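Speaker Notes: Lost Property and Bag Storage in Shared Buildings
October 10, 2020
By the Office of Building Services, Rarton Learning Center

Opening

Good morning, and thank you to the Kartha network for the invitation. The talk is planned for 40 minutes, with 20 minutes kept for questions. Please hold longer questions until the end. Short ones about a term or a form may be asked at any time.

My subject is personal bags: where they are put down, where they ought to be put down, and what becomes of them when their owners leave the building without them. The Rarton Learning Center has four classrooms, a reading room, a workshop and a front hall. In the last program year our desk recorded 1,168 items of lost property. Umbrellas and water bottles made up most of that number. Bags were a smaller group, but they took up more staff time than everything else put together.

(Pause. Ask the room who keeps a written record of lost property. Expect few hands.)

Why bags need their own procedure

A glove can be put in a box and forgotten until someone asks for it. A bag cannot be treated in the same way. It may hold medicine, house keys, a phone, or papers with private details. It may hold food. The owner is often anxious, and the staff member at the desk is often unsure whether to open it. Our old policy covered all lost items in one paragraph and said nothing on this point. Two members of staff could follow it faithfully and do entirely different things.

The revised policy came into use in August. It separates bags into three groups: bags in use, bags in storage, and bags without a known owner. I will take these in order.

Bags in use

A bag in use belongs to a person who is in the same room. We do not require visitors to give up their bags at the door. We ask that they keep them under a chair, on a hook, or on the lowest shelf of the unit provided. The Vevby units in our classrooms have an open bottom shelf for this purpose. Staff should point it out when they welcome a group, since visitors tend to take it for equipment space and leave it alone.

Aisles are the main concern. Our fire plan calls for a clear path from every seat to the door, and a bag in that path must be moved. Staff should first ask the owner to move it. If the owner has stepped out, staff may move the bag to the nearest wall and tell the owner on their return.
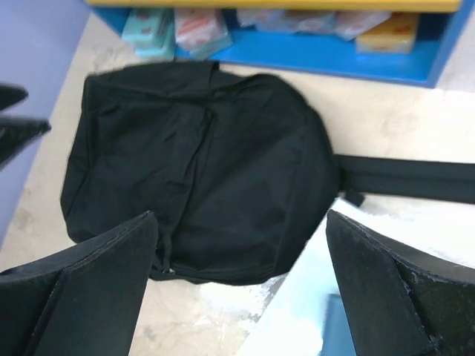
Floor storage is the part of the policy that drew the most comment from staff, and I would like to spend some time on it. Many of our visitors will put a bag on the floor even when there is space on a shelf. We have accepted this in rooms with wide aisles, provided that the bag is set down with care. The loose parts matter more than the body of the bag. With a black backpack lying flat on a pale floor, the bag itself is easy to notice, but a long shoulder strap stretched out to one side takes up a good deal of the floor beside it, and a foot can catch in it. Straps should be tucked under the bag or laid across the front panel. The same applies to cords, belts and the handles of tote bags. Where the floor covering is dark, we ask staff to be stricter and to direct all bags to the shelves.

(If time is short, skip the next paragraph.)

We did consider marking a bag area on the floor with tape. It was tried in one classroom. The tape lifted at the corners under the cleaning machine, and visitors were unsure whether the marked area was for bags or was meant to be kept free of them. The tape was removed.

Bags in storage

The front hall has 69 lockers, bought under the Drudero furnishing agreement. They are free to use and are intended for same-day storage only. The locker area opens with the building and is checked at closing. A locker found shut at closing is opened by two members of staff, and its contents are recorded and taken to the desk.

I would draw attention to the size of the lockers. A school backpack will fit if it is not overfilled. A hiking pack or a suitcase will not. Before August, staff had no instruction for large bags and placed them behind the desk, where they blocked the supply cabinet. Large bags now go to the side room. The owner receives a numbered card, and the matching card is tied to the handle. The bag is released only when the two cards are compared.

If the card has been lost, the owner is asked to describe the bag and two things inside it. Staff then check the contents in the owner's presence. We have found that visitors do not object to this when the reason is given politely and in advance.

Bags without a known owner

This is the longest section of the written policy, and copies are on the table by the door.

A bag is treated as having no known owner when it has been left in a room after the group using that room has gone. The first step is to ask. Staff should check the restrooms, the hall and the next room, and should contact the group leader if a telephone number is on the booking sheet. The bag should not be handled during this time unless it is in an aisle.

If there is any cause for concern about the bag, staff are to leave it where it is, clear the room, and call the building manager. They are not expected to reach a judgment alone. I would ask every center represented here to say this plainly in its own training, because new staff may feel that calling the manager over a schoolbag will make them look foolish. It will not be held against them.

If there is no cause for concern, the bag is taken to the desk and entered in the record. The entry should give the room, the time, the type of bag, the color, and anything on the outside that would help to identify it, such as a name label or a key ring. Please note the order. The outside of the bag is described before the inside is looked at. A good outside description is often enough to return the bag with no need to open it.

Color alone is a poor description. "Black backpack" appeared in our old record again and again, and it was of little help to anyone. Staff are now asked for at least one further point: the position of a seam or pocket, a worn patch, a repaired zipper, the type of strap. These remarks need only be a few words long.

(Show the blank record form. Allow a minute for people to read it.)

When a bag must be opened, two members of staff are present. They look only for a name or a telephone number and stop when they have found one. Food that will spoil is thrown away and the fact is written down. Medicine is locked in the manager's cabinet, and the entry is marked so that the desk knows where to look.

Return and disposal

Bags are kept for 40 days. After that time, papers bearing a name are shredded, keys are sent to the building manager, and the empty bag is cleaned and offered to the school supply drive. Bags in poor condition are thrown away. The owner may ask for a longer period by telephone, and such a request is normally granted once.

Questions

Likely questions concern cost, locker keys and insurance. On cost, refer to the printed sheet. On locker keys, explain that a lost key is replaced without charge the first time. Insurance questions should be taken down in writing and answered by letter after the meeting, as the terms differ from one center to another.

Close by reminding the room that the record form may be copied and changed freely, and that the next session begins in the reading room after the break.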